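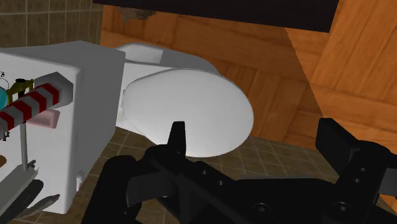 走ると心臓がドキドキするのは、どうしてですか。

筋肉がたくさんの酸素をほしがるので、心臓が血液を送る回数をふやすからです。走るのをやめると、筋肉がほしがる酸素の量がへり、心臓の動きもだんだんゆっくりにもどります。

このページでは、走っているときの心臓と肺と筋肉のはたらきを、順番に説明します。むずかしい言葉には、そのつど説明をつけました。体育の持久走や、校内マラソン大会の前に読んでみてください。

心臓はどこにあって、何をしているのか

心臓は、胸の真ん中より少し左によったところにあります。大きさは、その人のにぎりこぶしくらいです。大人の心臓は大人のこぶしくらい、子どもの心臓は子どものこぶしくらいと考えてください。

心臓は筋肉でできています。うでや足の筋肉とちがうのは、自分の意志で動かしたり止めたりできないところです。ねむっているときも、本を読んでいるときも、心臓はちぢんだりゆるんだりをくり返しています。ちぢむときに血液をおし出し、ゆるむときに血液が流れこんできます。この動きを「拍動(はくどう)」といいます。

心臓の中は四つの部屋に分かれています。右側の部屋は、体をまわってもどってきた血液を受け取り、肺へ送ります。左側の部屋は、肺から帰ってきた血液を受け取り、体じゅうへ送ります。左側の下の部屋は、頭のてっぺんから足の先まで血液をとどけなければならないので、かべの筋肉がとくに厚くなっています。

部屋の出口には「弁(べん)」といううすいとびらのようなものがあります。弁は一方向にしか開きません。血液が逆もどりしないようにするためのしくみです。お医者さんが聴診器を胸に当てて聞いている「ドックン」という音は、おもにこの弁が閉じるときの音です。

血液が運んでいるもの

血液は、体の中の荷物を運ぶ役目をしています。運んでいるもののうち、走ることにとくに関係があるのは、酸素、糖などの栄養、二酸化炭素、それから熱です。

酸素は、息をすったときに空気から取り入れます。肺の中には「肺胞(はいほう)」というとても小さなふくろが数えきれないほどあり、そのまわりを細い血管があみの目のように取りまいています。肺胞のかべも血管のかべもとてもうすいので、酸素は空気の側から血液の側へうつることができます。反対に、血液の中の二酸化炭素は空気の側へうつり、はく息といっしょに外へ出ます。

血液に入った酸素は、赤血球(せっけっきゅう)というつぶが運びます。血液が赤く見えるのは、赤血球の中にヘモグロビンという赤い色のたんぱく質があるからです。ヘモグロビンは、酸素の多い肺では酸素とくっつき、酸素の少ないところへ行くと酸素をはなします。だから、肺で積んだ酸素を筋肉でおろすことができます。

ヘモグロビンを作るには鉄という栄養が必要です。鉄が足りなくなると、血液が運べる酸素の量がへり、少し走っただけで息が切れたり、つかれやすくなったりします。これを貧血(ひんけつ)といいます。赤身の肉、魚、大豆、ほうれん草などには鉄がふくまれています。

筋肉は走るとどうなるのか

走るときにいちばんよく働くのは、ふともも、ふくらはぎ、おしりの筋肉です。うでをふるので、肩やうでの筋肉も働きます。体がぐらぐらしないように、おなかや背中の筋肉も力を出しています。

筋肉がちぢむには、エネルギーが必要です。そのエネルギーは、食べ物から取った糖や脂肪をもとにして作られます。このとき酸素があると、たくさんのエネルギーを長い時間作りつづけることができます。あとには二酸化炭素と水ができます。二酸化炭素は血液にとけて肺まで運ばれ、体の外へ出ます。

じっとすわっているとき、足の筋肉はあまり酸素を使いません。走り出すと、使う酸素の量が急にふえます。今までと同じ速さで血液が流れていたのでは足りません。そこで体は、次のようなことをします。

まず、心臓の拍動の回数がふえます。
それから、一回の拍動でおし出す血液の量もふえます。
呼吸は速く、深くなります。
働いている筋肉へ行く血管が広がり、胃や腸などへ行く血管は細くなります。

最後の一つは、血液の配り方を変えるということです。体の中の血液の量は、走ったからといって急にふえるわけではありません。限られた血液を、今いちばん必要なところへ多く回しているのです。ごはんをたくさん食べたすぐあとに走ると気持ちが悪くなることがあるのは、食べ物を消化したい胃や腸に、血液がじゅうぶん行かなくなることも原因の一つと考えられています。

だれが心臓に「速く動け」と言っているのか

心臓には、自分で拍動のリズムを作る場所があります。右側の上の部屋のかべにあって、「洞結節(どうけっせつ)」といいます。そこから弱い電気の合図が出て、心臓全体に伝わり、筋肉がそろってちぢみます。

このリズムを速くしたりおそくしたりしているのが、自律神経(じりつしんけい)です。自律神経には、体を活動に向かわせる交感神経と、体を休ませる副交感神経があります。走り出すと、まず副交感神経のはたらきが弱まり、続いて交感神経のはたらきが強くなって、拍動が速くなります。

アドレナリンという物質も関係しています。アドレナリンは、腎臓の上にある副腎(ふくじん)というところから血液の中に出ます。血液に乗って心臓にとどくと、拍動を速く、強くします。

徒競走のスタート前、まだ走っていないのにドキドキすることがあります。これは、脳が「これから走る」と思っただけで、交感神経が働きはじめ、アドレナリンも出るからです。体が先に準備をしているので、心配することはありません。発表会の前のドキドキも、同じしくみで起こります。

脈をはかってみよう

心臓が血液をおし出すと、血管のかべがおされて、そのゆれが手足の先のほうまで伝わります。これが「脈(みゃく)」です。健康な人では、脈の回数と心臓の拍動の回数は同じです。

脈は手首ではかるのが簡単です。

手のひらを上に向けます。
反対の手の人さし指、中指、薬指をそろえて、手首の親指側に軽く当てます。
トクトクという動きを感じるところをさがします。
見つかったら、時計を見ながら1分間数えます。

親指ではかるのはやめましょう。親指には自分の脈を感じやすい血管があり、どちらの脈なのかわからなくなることがあります。強くおしすぎると血管がつぶれて、脈がわからなくなります。手首で見つからないときは、あごの下の、首の横のあたりをさわってみてください。首は片側だけを、そっとさわります。両側をいっしょにおしてはいけません。

ラーケルデール小学校の陸上クラブでは、練習のときに脈をはかってノートに書いています。クラブのコーチのタルハ・ゴンダルさんに、ある子の記録を教えてもらいました。校庭のトラックは1周300メートルです。その子がトラックを続けて走ったあと、すぐにはかった脈は1分間に160でした。歩きながら2分休んでからはかると、100まで下がっていました。

ゴンダルさんの話です。

「数字は人によってちがいます。同じ人でも、暑い日や、よくねむれなかった日は高くなります。となりの子とくらべても、あまり意味はありません。先月の自分とくらべてください。同じ速さで走ったのに前より脈が低かったら、体が走ることになれてきたということです。」

はかるときは、走る前、走り終わってすぐ、少し休んだあと、というふうに、毎回同じタイミングにします。そのとき何をしたかも書いておくと、あとで見たときにわかりやすくなります。天気と、朝ごはんを食べたかどうかも書いておくとよいでしょう。

短い距離と長い距離では何がちがうのか

100メートルを全力で走るときと、校庭を何周も走るときでは、筋肉のエネルギーの作り方がちがいます。

100メートル走は短い時間で終わります。心臓と肺ががんばって酸素を送ろうとしても、すぐには間に合いません。そのため筋肉は、中にたくわえてある物質や糖を使い、酸素をあまり使わない方法でエネルギーを作ります。この方法はすばやく大きな力を出せますが、長くは続きません。全力の速さのまま長い距離を走れないのは、このためです。

ゴールしたあとに「ハアハア」が続くのは、走るのをやめても、体がまだふだんより多くの酸素を使っているからです。使った物質を作り直したり、上がった体温や拍動をもとにもどしたりするのに酸素がいります。

長い距離をゆっくり走るときは、心臓と肺が送る酸素と、筋肉が使う酸素の量がだいたいつり合います。走りはじめの何分かは苦しかったのに、そのあと少し楽になったという経験がある人もいるでしょう。体の切りかえがすんで、酸素がじゅうぶんにとどくようになったことが、理由の一つです。

持久走で最初に飛ばしすぎると、切りかえが間に合わないうちに、酸素をあまり使わないほうのエネルギーをたくさん使ってしまいます。すると後半がとても苦しくなります。となりの人と短い会話ができるくらいの速さから始めるとよいでしょう。

練習すると心臓はどう変わるのか

走る練習を続けると、心臓が一回におし出せる血液の量がふえていきます。一回に送れる量がふえれば、少ない回数でも同じ量の血液をとどけられます。そのため、長い距離を走る選手には、じっとしているときの脈がとても少ない人がいます。

変わるのは心臓だけではありません。筋肉の中では、細い血管がふえて、酸素を受け取りやすくなります。筋肉の細胞の中には、酸素を使ってエネルギーを作るミトコンドリアという小さなつくりがあり、これもふえます。呼吸に使う筋肉もつかれにくくなります。

こうした変化には時間がかかります。一日だけたくさん走っても、心臓は強くなりません。少し息がはずむくらいの運動を、何週間も、何か月も続けることで、体は少しずつ変わっていきます。反対に、長いあいだ運動をしないでいると、体はまたもとにもどっていきます。

走ることでなくてもかまいません。水泳、なわとび、自転車、おにごっこでも、続けて体を動かせば心臓はよく働きます。

急に止まらないほうがよいわけ

持久走でゴールしたら、すぐにすわりこまずに、しばらく歩くように言われます。これにも理由があります。

足に行った血液は、重力にさからって心臓まで上ってこなければなりません。このとき、足の筋肉が手伝っています。筋肉がちぢむと、中を通っている静脈(じょうみゃく)という血管がおされ、血液が上へおし上げられます。静脈にも弁があるので、血液は下へもどりません。ふくらはぎが「第二の心臓」とよばれることがあるのは、このはたらきのためです。

急に立ち止まってじっとしていると、この手伝いがなくなります。足の血管は広がったままなので、血液が足にたまりやすくなります。すると心臓にもどる血液がへって、脳へ行く血液も足りなくなり、頭がくらくらすることがあります。歩きながら少しずつ休めば、血液は心臓へもどりやすくなります。

走る前の準備運動も、体にとって大切です。軽く体を動かしておくと、筋肉があたたまり、拍動も少しずつ速くなって、走り出してからの切りかえがらくになります。12月のような寒い時期は、いつもより長めに準備運動をしましょう。

こんなときは走るのをやめよう

運動をすれば、だれでも心臓はドキドキします。けれども、次のようなときはすぐに運動をやめて、先生や家の人に知らせてください。

胸が痛い、しめつけられるような感じがする
目の前が暗くなる、ふらふらする
休んでもドキドキがなかなかおさまらない
脈がとんだり、急にとても速くなったりする
息をすおうとしても、うまくすえない

熱があるときや、かぜをひいているときも、走るのは休みます。熱があると、体はじっとしていても拍動がふえています。その上に運動をすると、心臓のふたんが大きくなります。

暑い日は、体の熱をにがすために、皮ふにもたくさんの血液が送られます。筋肉にも皮ふにも血液を送らなければならないので、心臓はすずしい日よりもいそがしくなります。あせをかいて体の水分がへると、血液の量もへります。のどがかわいたと感じる前に水を飲み、日かげで休む時間を多くとりましょう。

心臓の病気やぜんそくなどでお医者さんにかかっている人は、どのくらいの運動をしてよいかを先に聞いておきます。

言葉のまとめ

拍動:心臓がちぢんだりゆるんだりする動き。
脈:拍動のゆれが血管を伝わって、手首や首などで感じられるもの。
酸素:空気の中にある気体。筋肉がエネルギーを作るときに使う。
二酸化炭素:エネルギーを作ったあとにできる気体。はく息といっしょに外へ出る。
肺胞:肺の中にある小さなふくろ。酸素と二酸化炭素が入れかわるところ。
赤血球:血液の中にあるつぶ。酸素を運ぶ。
ヘモグロビン:赤血球の中にあるたんぱく質。酸素とくっついたり、はなれたりする。
自律神経:自分で考えなくても、心臓や胃などの動きを調節している神経。
アドレナリン:副腎から出る物質。心臓の動きを速く、強くする。
静脈:体をまわった血液が、心臓へもどるときに通る血管。

やってみよう

家の人といっしょに、いろいろなときの脈をはかってみましょう。朝起きてすぐ、ふとんの中ではかった脈と、夕ごはんの前の脈は同じでしょうか。ねころんでいるとき、すわっているとき、立っているときではどうでしょうか。階段を上がったあともはかってみてください。

大人と子どもの脈もくらべてみましょう。ふつう、じっとしているときの脈は、子どものほうが大人より多くなります。赤ちゃんはもっと多くなります。

結果は表にまとめると見やすくなります。横の列に「いつ」「何をしたあと」「脈の回数」「気づいたこと」と書き、一回はかるたびに一行ずつふやしていきます。同じことを何日か続けてはかると、日によって少しずつちがうこともわかります。

次のページ:あせはどうして出るの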